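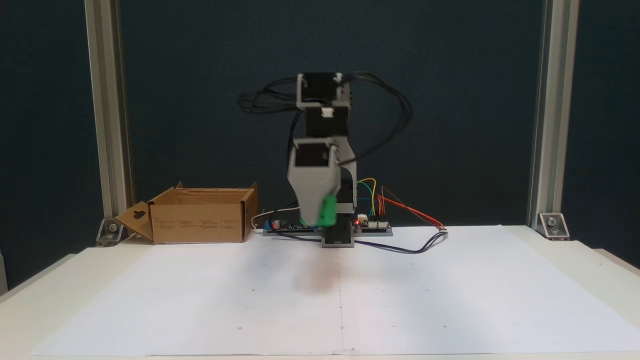

One reader wrote in to ask whether a sheet has to be taped down, or if its own weight will keep it flat on a smooth tabletop.

The heavy Rerker sheet will stay put on most tables once the curl is out of it. The light one needs tape at the corners. Use paper tape, and press it down with a thumbnail.

How do I get the curl out?

Roll the sheet loosely the other way and leave it for an hour. Then lay it out with the side that curled facing down. If one corner still lifts,
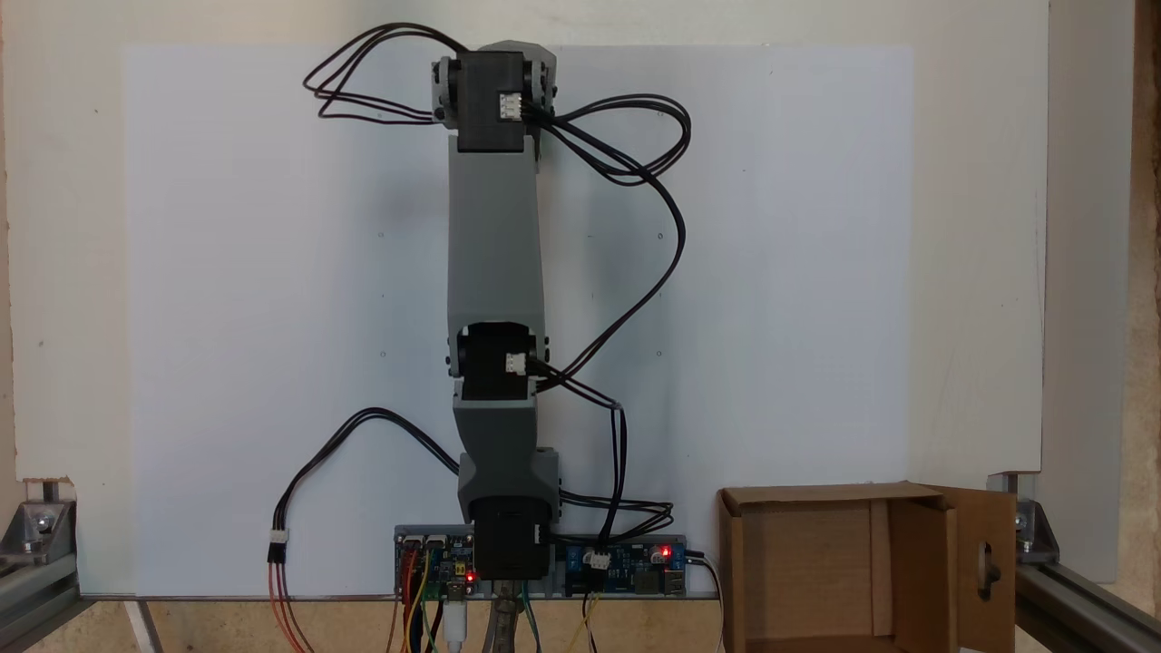
put a book on it overnight. Don't iron the sheet - the surface goes shiny and takes pencil badly.

Should the sheet cover the whole table?

It doesn't have to. Most people leave a margin of bare board so they have somewhere to stick the tape. Our Inholm board is sold with the sheet cut smaller than the board for the same reason.

How many sheets come in a pack?

There are 25. The Priven pack has the same number in a lighter paper, order number 776.

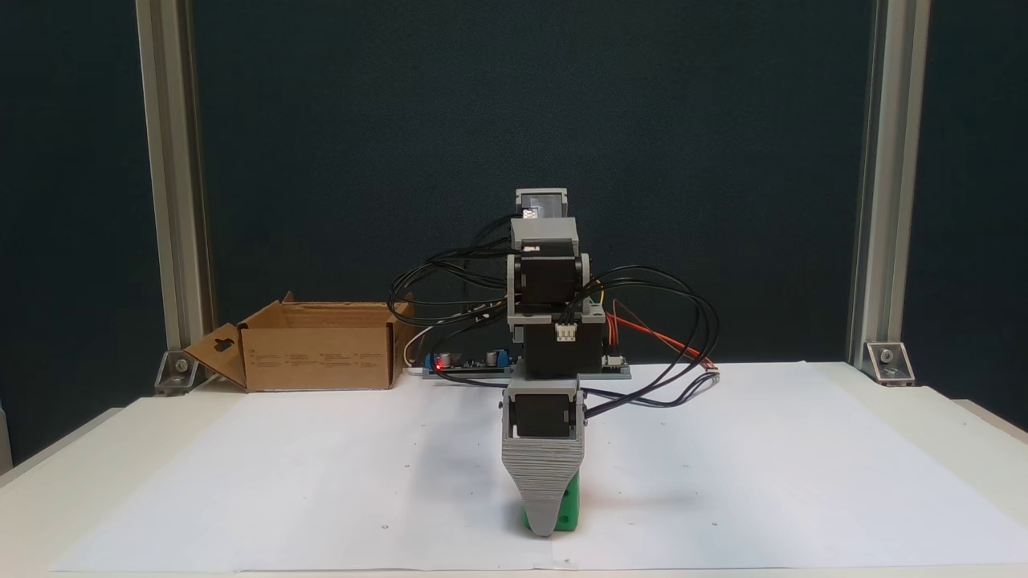
Spare parts and offcuts are best kept in something with a wide mouth. A plain brown cardboard box will do. Stand it at the left of the table with the flaps folded outward, like the one here, and you can reach in without looking. It can stand right on the table.

Can I use both sides?

Yes, unless ink has come through.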